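Valline tries robot arms at its packing tables, and the packers have questions

Valline, the events supplier that packs conference kits and table games for hotels, has started trying out pairs of robot arms at its Jendodow site. The company says the arms will take over "the dull bits" of tidying and sorting returned kit. People who work the returns benches are less sure that the dull bits are the ones they want to lose.

The trial began in September with two workstations, each with a pair of arms fixed along one side of a table. They were supplied by Bodosia, which also provides the software and sends a technician in every Thursday. Valline has 123 people at the site, six of whom have been moved off their usual benches to work with the machines.

Their new job is mostly to set items out, watch, and step in. Before the trial, a returns packer would empty a crate, wipe things down, check them against a sheet and box them again. Now the same packer lays out a few items at a time for the arms and notes down which attempts went well. Several told us the day feels longer. One said she used to finish a crate and know it was finished, and now she fills in forms about a folder.

Valline's own figures do not do much to settle the argument. In its first month the trial logged 2778 handled items. The company calls this "a very strong start", but the figure includes repeat attempts at the same item, and Valline would not say how many of those there were. Nor would it give a figure for a normal month at a normal bench, so there is nothing to compare it with. A packer with long service put his own output at around that many in a slow fortnight, though he admitted he had never kept a tally.

The mix of goods is a large part of the difficulty. Returned event kit is a jumble of card boxes, microphones, folders, badge holders and loose bits, and very little of it is the same shape twice. Packers sort it by feel, often while talking to somebody else.

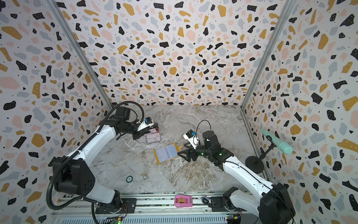
What happens to the jobs

Valline says no posts will go "as a direct result" of the trial. The staff association at Jendodow has asked what an indirect result would look like and is still waiting for an answer. It also wants the six packers to keep their old grade and their shift allowance, which at present is only promised until the trial ends.

There is a question about skill too. Ní Bhriain, the consultancy brought in to review the work, has suggested that new starters should train at the robot tables first. Older hands think that is the wrong way round – if you have never packed a crate yourself, they say, you will not spot when one has been packed badly.

Bodosia says the arms improve as they handle more goods, and that early months should not be judged too harshly. That may be so. Valline has yet to say what result would make it stop, or who would decide. A second stage, with more tables, is already pencilled in.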